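Chapter 4
Small Items on a Shared Work Surface: Grouping, Clearance and Reach
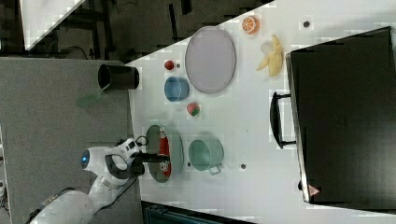 Hanneke Desmet
Lecturer in Domestic Space Planning, Jitholm College

4.1 Scope of the chapter

Chapter 3 dealt with fixed storage: wall cabinets, drawers and open shelving. The present chapter deals with the surface itself and with the items that stand on it between uses. The term "surface item" is used throughout for any object that can be lifted with one hand and has no fixed position. An appliance that stays in one place during normal use is called a "standing item," whether or not it is fastened down.

The table at the head of the chapter carries both classes. The black oven-type appliance is the standing item. The pot, the plates, the blue bowl and the play fruit are surface items. The material is typical of a play kitchen or a teaching kitchen, where dishes and imitation food share one tabletop and are put out and cleared many times a day. The same rules apply to a household counter, with heavier contents.

4.2 Terms

Footprint. The area of the surface an item covers, measured at its widest point and including handles. A pot with a side handle has a larger footprint than its round body suggests, and the handle should be measured in the position in which the pot is normally set down.

Swing zone. The area swept by a door when it opens. The swing zone belongs to the standing item and is treated as occupied even when the door is closed. In a layout such as the one shown, where the door handle faces the rest of the table, the swing zone is taken out of the space that the dishes would otherwise use.

Host item. A dish that carries another item. The pale gray-green round plate is a host item; the red bottle-shaped piece lies on it. A host and its load are counted as one item when clearing and as two when sorting.

Loose item. A surface item with no host. The banana bunch, the halved orange and the strawberry are all loose items. Loose items are usually the smallest pieces on a surface and cause most of the delay in clearing it.

4.3 Surface depth and reach

For seated users, the comfortable reach zone used in this book is 465 mm, measured from the near edge of the table. Items used at every session should stand inside this line. Items beyond it should be light and few. A table 900 mm deep can be worked from both long sides with almost no dead strip in the middle, but only if the standing item is placed at one end. Placed centrally, it blocks reach from both sides.

Holes in a tabletop need a separate note. Bolt holes such as the small dark ones visible in the table top collect crumbs and modeling compound. They should be capped or brushed out weekly. A small dish should not be parked with its rim over a hole.

4.4 Grouping

Three grouping methods are in common use.

By type. Dishes go together, food pieces go together. This is the quickest method to teach and the slowest in use, as the user must cross the surface for each pairing.

By task. Each dish is set out with the pieces that belong to it. The Lallari layout, covered in 4.7, is a task grouping.

By size. Large flat dishes are set down first and small pieces are placed in or on them. An oval plate of the kind shown, the largest dish on its table, can take several loose items and so reduces the number of separate pickups.

The methods may be mixed. Bakker's classroom trial at the Geerts annex, described in 4.8, used grouping by type for storage and by size for clearing.

4.5 Clearance

Leave 80 mm between the footprints of neighboring dishes. Leave the full swing zone plus a hand's width in front of any door. Loose items may stand closer together but should not stand inside a swing zone.

Exercise 4.1. Draw a table to scale with one standing item at the short end. Mark the swing zone and the reach line. Place two plates, a bowl, a pot and four loose items according to 4.5.

Reader comments

Siebe Coppens
Is the 80 mm measured from the rim or from the foot of the dish? Our bowls are much wider at the top.

Nathalie Brouwer
Rim. See 4.2, widest point.

Ronja Kristiansen
We tried 4.1 with the second-year group and they all forgot the pot handle. Could the answer sheet show it?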